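What Is on a Desk? Containers, Lids and Coasters

A desk in an office is a flat work surface. People write on it and use a computer on it. Most people also keep a drink on it. Drinks and paper do not mix well, so the objects that hold drinks have to do their job properly. This page explains how three of them work: the bottle, the mug and the coaster.

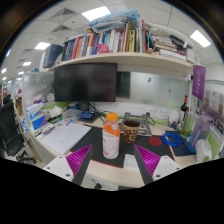 Issue 14

The bottle with the orange cap and the mug with the flower pattern are both containers. A container has a base, a wall and an opening. The main difference between these two is the opening.

A mug is open at the top. The opening is nearly as wide as the mug itself, which makes it easy to fill, drink from and wash. It also means that a knock can send the whole drink across the desk. An open notebook, like the one on the left of the desk, will soak up a spill quickly. Paper is made of tiny plant fibres with gaps between them, and liquid creeps into the gaps. This creeping is called capillary action. Tissues work in the same way.

A bottle has a narrow neck and a cap. The inside of a screw cap has a raised spiral called a thread. The neck has a matching one. When the cap is turned, the two threads slide along each other and pull the cap down until it presses tightly on the rim. This is called a seal.

Many caps have ridges around the outside. Ridges increase friction, the force that stops two surfaces slipping past each other. A smooth cap is much harder to turn with damp fingers.
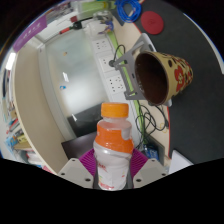 Standing up and lying down

The bottle is upright and the cup is on its side. An object stays upright as long as its centre of gravity is above its base. The centre of gravity is the point where all the weight seems to act. Tip the object so far that this point passes the edge of the base, and it falls.

The cup is tapered: it is wider at the mouth than at the base. A narrow base makes a cup easier to tip.

What the coaster does

A coaster is a small mat for a cup. The red one on the desk is round. A coaster keeps heat and drips away from the surface underneath.

Try it: put an empty plastic cup on a tray and push it gently near the top with one finger. Then push it near the bottom. Write down which push makes it slide and which makes it tip. Repeat with 170 ml of cold water in the cup.

1051 views | 14 comments | Share

© Utaver Young Readers. Contact us | Back to top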